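Arrieta booth 2: setup and upkeep notes

Last revised April 2025
Maintainer: Covadonga Barrios

What this covers

Booth 2 is the two-arm tabletop cell used for the footwear part of the Sendis set. This file goes with the recordings and says how the cell is put together and what gets checked between sessions. The recording format is described in the Sendis main README.

Contents

Episodes: 1,526
Episodes flagged for cable contact: 63
Config file: booth2.yaml

Layout

Both arms are mounted on the aluminum front rail, one at each end, and reach in over the table. The walls are pale and plain on three sides. The printed cloth stays on for all footwear episodes. If it has to be changed, start a new session number and note it in the log. 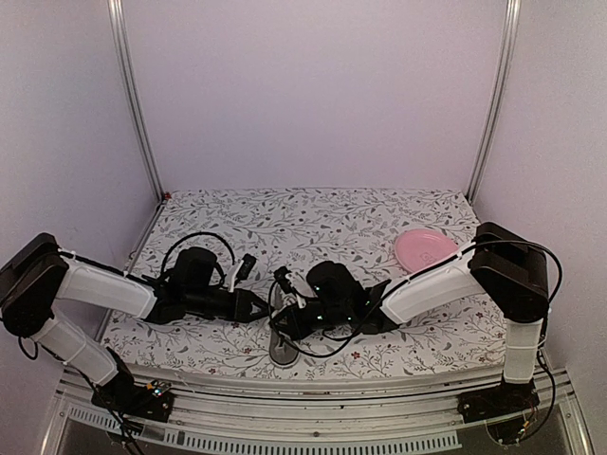 Booth 2 with a flip-flop under the right gripper and the plate toward the back right.

Mounting and homing

1. Power off both arms before touching the base bolts.
2. Tighten the bolts evenly, then push on each forearm by hand. Any play at the base means starting over.
3. Power on the left arm, wait for it to report ready, then power on the right.
4. Run home_both. Keep hands outside the front rail until it finishes.
5. Load booth2.yaml. Files from the Kistham cell will load without an error, but the joint offsets are wrong for this one.

Gripper cables

The cables are left with slack so the wrists can turn fully. On the right arm the slack can lie on the cloth near the work area. Before each session, turn both wrists through their full range and watch for snags. Replace a cable if the jacket is nicked or the gripper drops off the bus when the wrist moves. Don't shorten the loop with extra ties. We tried it in January and pulled a connector out of the left gripper.
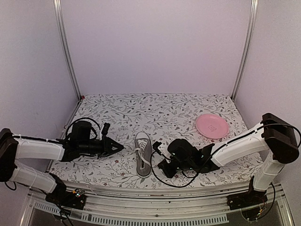
Shoes are placed by hand between the grippers with the toe toward the back wall. The plate goes at the back right. Small differences in placement are wanted, so there are no marks to line up with.

Between sessions

- Pull the cloth flat and check that it is clear of the bases.
- Wipe the finger pieces and look for cracks at the tips.
- Clear lint from the vent strip below the rail.
- Write down any finger swap, with the side.

Known issues

The right gripper was recalibrated after episode 232. Widths logged before that read slightly high and have not been corrected. Use the Clerkus script fix_width.py if you need them to match.

Send corrections to Covadonga with the episode number and the side of the arm.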